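2020-07-26
Umesh Dhillon
2 min read

Textile care, handout 4: soft goods on the bed, sorting and folding

Recap from last time: fiber first, then weave or knit, then finish. Fold comes last. Several of you folded before checking the label, pls stop.

Order of work
- big pieces flat first (comforter, then blanket)
- small dark pieces on top, one at a time
- never two darks together, you lose the edges

Pile fabrics. Fleece, plush, velour. Stroke with the pile, not against. Dark cloth picks up fuzz from light pile, so shake before folding and keep the lint roller near. Pallavi's notes from the Rana workshop say 60 seconds of shaking, I think 9 is plenty for a small peice.

Satin-type surfaces: slippery, everything slides. Work on the fleece if you have both, it grips.

Finding the center. Lay cloth out, smooth from the middle outwards, pinch at the midline and lift a little. Crease should run straight down from the hem. If it wanders, let go, smooth, pinch again.

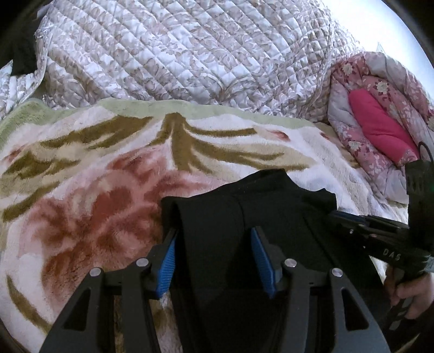
Then bring one side over to the other, hem to hem, press with flat hand. Dont drag. Dragging stretches knits, and you wont see it untill the thing is on a hanger.

Thirds or halves? Halves for anything small. Thirds for shirts (see Collet sheet).

For October: bring one dark item, one pile item. Read the Lellholm care labels pages, first half only. Short fold test, 50 points, Lemlem is grading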